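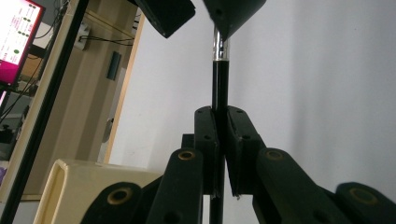
The case for one good pen

Most offices I have worked in buy pens by the box. The box goes in a supply closet, the pens go out in handfuls, and by April the closet is empty and someone fills in a form for more. I want to argue for a different way of doing it, at least for people who still write by hand every day. Buy one decent pen, keep it at one desk, and stop treating pens as something that evaporates.

I came to this late. For years I worked at Ajayi, a small surveying firm, where we went through boxes of 44 cheap ballpoints. They skipped on cold mornings and leaked in shirt pockets. You would pick one out of the mug, scribble on the corner of an envelope, put it back in the mug and try the next. It never occurred to me to throw the dead ones away. They all looked the same, so the mug was always full and there was never a pen.

The change came when Temitope Amadi, who ran the drawing room, started keeping a single pen beside her ledger. It was a plain black one with a metal band, a Selley, bought from the stationer downstairs. It wasn't expensive. A refill cost less than a sandwich. She used it for 5 years while the rest of us emptied the closet.

There is an argument that this is fussiness, and I take it seriously. A pen is a tool for putting ink on paper. If a cheap one does that, the matter is closed. But a cheap one often doesn't do it, or does it for a week. And the cost of a bad pen is mostly in the small stops: the line that has to be gone over twice, the signature with a hole in the middle, the phone number you can't read later because the ink gave out on the fourth digit.

What makes a decent pen is fairly dull. Weight matters more than looks. I like one that is a little heavier toward the point, so the hand doesn't have to push. The barrel should be wide enough that you aren't pinching it. A matte finish where the fingers sit is better than a glossy one, which gets slippery in summer. Gloss higher up does no harm, and I admit I like the look of it.

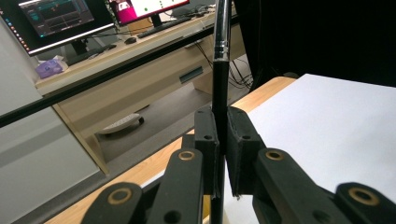

Black barrel, silver band, matte below and gloss above.

The band is worth a word. On a cheap pen the metal is usually a thin sleeve that works loose and rattles. On a better one it often marks the joint where the two halves meet, and you notice it each time you change a refill. I have had pens that unscrewed a little while I wrote, so that by the bottom of the page the point was wobbling. I would pay extra never to have that again.

Then there is paper. People who complain about pens are often writing on a single sheet on a bare tabletop, which is hard going for any point. Put a few sheets underneath, or use a pad. A large white sheet on a wooden table looks fine until the point finds the grain, and then every downstroke has a bump in it. I kept an old Flultel desk pad for this long after the calendar printed on it was out of date.

I should say where the argument is weakest. One good pen can be lost, and a lost pen hurts in proportion to what you paid. I left one on a train and was annoyed for a month. It is also no use for a front counter, where pens are borrowed all day and should be cheap enough to walk off. Keep a cup of them there by all means. I am talking about the pen at your own desk, the one you pick up first thing in the morning.

The other objection is that hardly anyone writes by hand now. That may be so in some places. At Zondideo, where I do the accounts these days, most of the work is on a screen, and I still fill a notebook of 360 pages every year or so — lists, figures to check, what was said on the phone. If notebooks are gone by 2055, as my nephew claims, I will have had my use out of them.

So my advice to whoever orders the supplies is to ask people what they write with before ordering another box. Some won't care, and they can have the box. For the others, buy one pen each and a packet of refills, and write down the refill size on the inside of the closet door.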